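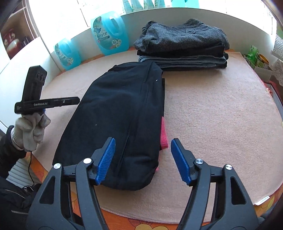 2021-10-04

I've been using the Tililia cleansing balm since January and I've bored everyone I know about it, so when the woman who makes it answered one of my messages (a very long message, about lids) and said she'd be happy to have a chat for the blog, I may have squealed a bit.

She asked me not to put her name on here. It's a small business, she works from home, and she had a bad time once with somebody turning up at the door wanting a refund. So she's just going to be "she" all the way through, and you'll have to put up with that.

We did it over video, with her in her kitchen in Plinau and me on the bed with a cup of tea going cold. I'd written out a proper list of questions and got to the third one, I think, before we wandered off into mascara.

The first thing I wanted to know was why a balm, when every brand on earth seems to have one now. She laughed at that.

"They didn't when I started! Or they did, but they were all dear, and they all smelled of a spa. I wear a lot of eye make-up, I always have, and I wanted something that would take it off without me having to scrub. I'd been using baby oil. It works, baby oil, I won't hear a word against it, but you go to bed feeling like a chip."

Before this she worked behind the counter at Wallar, which was the big chemist in town when she was younger and has since been turned into a gym. She did the perfume side first and then make-up, and she says that's where she learnt most of what she knows about faces.

"You'd get women coming in who'd been sold a foundation two shades too dark, every week of the year. And they'd been told it would 'warm them up'. I used to take them to the door and hold the mirror up in the daylight and you'd see their shoulders drop. I wasn't a great saleswoman, if I'm truthful. I sent a lot of people home with nothing."

I told her I have a drawer full of foundations that were going to warm me up, and she said most people do.

The balm started with a book from the library and a bain-marie. The early ones were dreadful, by her account. One of them set so hard she had to chip it out with a butter knife, and another one never set at all and ran out of the jar into her handbag on a bus. She kept a notebook and gave every try a number, and the one she sells now is number 403.

I asked if she really made that many and she looked quite offended.

"I did, yes. Some of them only changed by a drop or so, mind. There's a whole winter in there where I was only changing the wax. My family stopped coming in the kitchen. But I've still got the notebook, and I could tell you what was wrong with any of them. Three hundred and something was the green one. I don't know why it went green."

For anyone who hasn't tried it, 403 is a solid balm that goes to oil when you rub it between your hands, and then milky when you add water. It doesn't have any perfume in it. It smells a little bit of the oils, sort of like the inside of a walnut, and I like that but my sister says it's like putty. It takes off everything I own, including the waterproof mascara that normally needs about a week and a prayer. I use it dry on a dry face, give it a good minute, then a warm flannel. I've had no stinging and no fog in my eyes afterwards, and fog is what put me off the last three I bought.

She was pleased about the fog. "That's emulsifier, or not enough of it. If it doesn't rinse, it sits on your lashes and you look through it all night. I got very cross about that. A good fifty of those tries were only about rinsing."

I did have a couple of complaints saved up, because I'd promised readers I wouldn't just gush. The first was the lid. It's a metal screw lid and with oily hands I cannot get it back on straight, and I've dropped it in the sink more times than I'd like. She put her head in her hands.

"The lid. Everyone writes to me about the lid. I hate the lid as well. I bought a great big lot of those jars because they were cheap, and I've got to use them up before I can change, I can't just chuck them. There's a flip one coming. I've got a sample of it here –" and she went off to find it, and was gone for ages, and came back with a biscuit instead. The sample was at the supplier's, she'd remembered halfway up the stairs.

The second was the size. The jar used to be 60 ml and now it's 50, and the price has stayed where it was. I noticed, and a few of you noticed too and wrote to me about it, so I asked her straight out.

She didn't wriggle, I'll give her that. "It went down because the oil went up. I could put the price up or make the jar smaller, and I asked the people on my mailing list, and they said smaller. I'm not sure they were right. I think I'd sooner have put the price up and kept the old jar, looking back, because now people think I did it on the sly. I did put it on the website. But who reads the website?"

I read the website, but I take her point. I'd have liked it on the label. She wrote that down while we were talking, or she wrote something down anyway.

Then we got on to Lazăr, because I'd seen the name on the bottom of my jar and wondered. It's the firm that presses the sunflower oil for her, a family lot, and she's bought from them from the start. She went to see the press once and came home with a headscarf, a jar of pickles and a cold. She's very loyal to them. She'd been offered cheaper oil by a bigger company and turned it down, then lay awake all night doing sums.

"It wasn't noble. I tried the cheap one, it's in the notebook. It was fine for a fortnight and then it smelled like old crayons. You can cover that with perfume, plenty do, but I don't want perfume in it. So I was stuck with the good oil, if you like."

I wanted to ask about skin as well, as I get so many messages from people with dry patches who want to know what to buy. She was a bit careful here and I think that's fair enough. She isn't a doctor and she gets asked to be one all day long.

"If your face is sore or cracked, go and see somebody. Don't buy my balm, don't buy anybody's balm. I get photos sent to me! Of rashes! I always write back and say please, go to the chemist at least. What I'll say to anyone is wash your face less. People wash in the morning and there's nothing on it, you've only been asleep. Splash of water. That's all I do."

(I have been trying this since we spoke. My cheeks like it. My nose isn't convinced, so I'm doing my nose and leaving the rest.)

And flannels, she has strong feelings about flannels. A clean one every time, thin ones better than thick ones, and no fabric softener, as it stops them soaking anything up. She cuts up old towels. I said I'd been using the same one for most of a week and there was a silence that I won't forget in a hurry.

We did talk about make-up for a good while, and I've left most of it out because it was the two of us shouting the names of discontinued lipsticks at each other. She still mourns a brownish rose from her Wallar days and has the empty tube in a drawer. She doesn't wear foundation at all now, just concealer round the nose and under the eyes, cream blusher put on with a finger, and then all the eye stuff, loads of it, every day, even to go to the post office. Her tip for cream blusher is to put it on before your concealer, so you can see how much concealer you need. I tried it the next morning and used half what I normally do, so I'm passing that on.

What's next for Tililia? A lip balm, maybe by January if the tins turn up. She's on the nineteenth go at it and says it's nearly there, apart from a graininess that comes and goes with the weather. There won't be a moisturiser. I begged a bit. She says once there's water in a product you need preservatives and testing and a lot more money than she's got, and anyway she's happy using someone else's. She wouldn't tell me whose!

Near the end I asked if she'd ever want it to be a big brand, in the shops, with a counter and so on. She thought about it while she ate the biscuit.

"I'd like someone else to do the parcels. I'd like that very much. But I like the pouring, it's the bit I look forward to, and if it got big I'd be in an office talking about the pouring. I've had a counter. My feet still hurt from it."

You can get 403 from the Tililia website, and there's a little market in Plinau where she has a table when the weather's decent. I bought mine with my own money, all the jars, and she didn't give me anything for this except the blusher tip. If you order, she says to leave it somewhere cool when it comes, and if it has melted in the post, pop it in the fridge overnight and give it a stir first.

I'll do a proper post on the lip balm if I can get my hands on one. And I've bought new flannels, thin ones, a pack of ten, so she can stop looking at me like that.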